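Plimonov Coatings Updates Interior White Line, Extends Recoat Window

Plimonov has changed the formula of its interior white wall paint, the company said Tuesday. The new version replaces the existing matte and eggshell products and reaches distributors in September.

The main change is in the binder. The earlier product used a vinyl acrylic resin. The new one uses a full acrylic, which the company says holds up better to wiping and yellows less near kitchens. Recoat time goes from 2 hours to 9 in cool, damp rooms - longer than most contractors are used to. In dry rooms it stays at 2 hours.

Tharushi Amarasinghe, technical manager at Plimonov, said the longer window applies only when the surface has been washed or patched the same day. "Filler holds water. If the second coat goes on too early, the patch shows through as a dull spot," she said.

Woltis, which supplies the trade counters, will sell off remaining stock of the old formula. The two versions should not be mixed on one wall, as the sheen differs slightly under side lighting.

Small specks and gray scuffs stand out more on plain white finishes than on tinted ones, and spot touch-ups are covered in the revised data sheet.
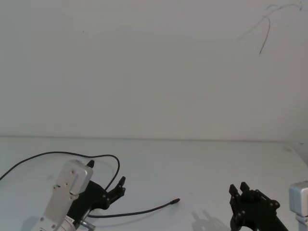
Availability

The first run is 800 pails, split between the Ranasinghe and Hestance depots. Tinted bases will follow later. Color codes are unchanged.

12 shares | 3 comments

Related
Choosing a primer for patched drywall
Hestance depot extends pickup hours
Why eggshell finishes vary by brand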